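**Suture pads for practice: how do I stop tearing the edges, and how long should one pad last?**

Posted by Firdevs Oral
Tinddale Help Board > Study and Skills

I'm in my second year of vet nursing and we started closing incisions in November. I bought a practice pad from Pundell and a box of mixed needles with thread already attached. I can get a row of simple interrupted stitches that looks fine from a distance, but two things keep going wrong.

First, the needle tears a little slot in the pad where it comes out, and when I pull the knot down the slot gets longer. Second, I end up with loops of thread all over the pad and the needle catches on one of them.

I practice in the evening at the kitchen table, usually for an hour. The pad has maybe a third of its surface left that I haven't cut. Am I using it up too fast? And is it worth adding fake blood, or is that just a mess?

---

**Uwe Nolte**

I ran the skills room at Grondside for a long time, so I have seen a lot of torn pads.

The tearing is nearly always the wrist. A curved needle wants to travel along its own curve. If you push it straight forward, the tip goes where you want but the body drags sideways through the material and opens the hole. Go in with the tip at a right angle to the surface, then turn your wrist and let the needle come around. When the tip shows on the far side, let go, take hold again behind the point and keep turning in the same direction. Don't pull it straight up.

Check where you are holding it too. Grip the needle a bit more than halfway back from the point, with the end of the jaws. Too close to the thread end and it bends or twists in the driver.
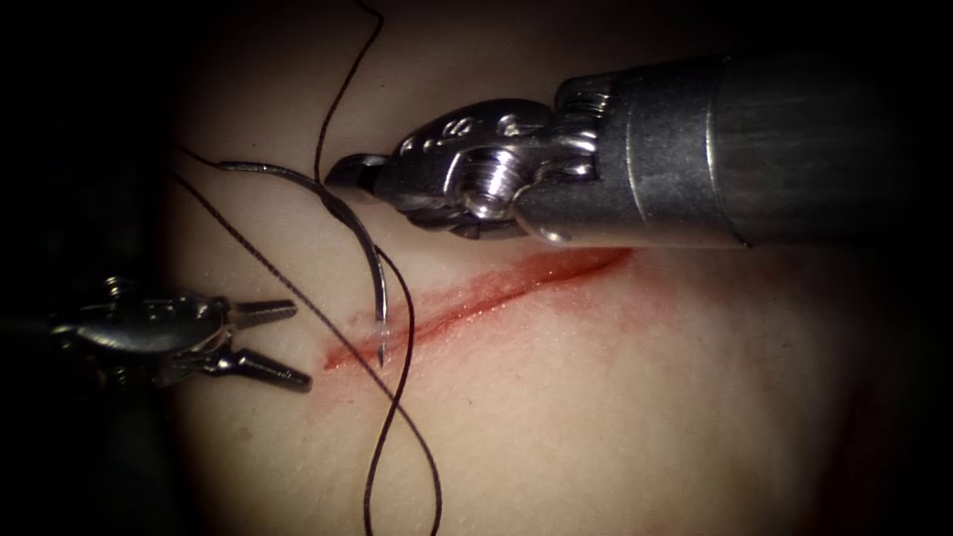 Distance from the cut matters as well. Most beginners go in too near the edge, and then there is nothing for the thread to hold. Move out a little and keep the same distance on both sides. I used to have people mark dots with a pen before the first stitch – it feels childish but it fixes the spacing in one evening.

For the loops, pull the thread through until you only have a short tail on the far side, and do it before you start the knot. Lay the long end off to one side, always the same side. If a strand is lying across the cut, move it before you put the needle down again. Most tangles happen when people go straight to the next stitch with the last one half finished.

Fake blood is worth trying once the stitches are even. A few drops along the cut are enough to make the edges harder to see. It does stain the pale pads.

---

**Perihan Gündoğdu**

Agree with Uwe about the wrist. On the pad question, you are not using it up too fast. I put 300 stitches in my first one and it looked terrible, but the last stitches were much better than the first ones. You can take the old stitches out and use the same cut again 2 or 3 times as long as the edges haven't crumbled. Turn it over as well, some pads are fine on the back.

Buy the thread separately if you can find it in a dark color. I had white thread on a light pad and couldn't see my own knots.

I wouldn't bother with the blood at a kitchen table. Food coloring got into the grain of mine and it is still there.

---

**Régis Cordier**

just use a banana. or chicken thighs with the skin on, thats what we did. wash everything after

---

**Firdevs Oral**

Thank you all. I tried the pen dots and the wrist turn tonight and the slots are a lot smaller. I had been holding the needle right at the thread end, so that was part of it.

Régis, the banana split on the third stitch. I'll try the chicken next week.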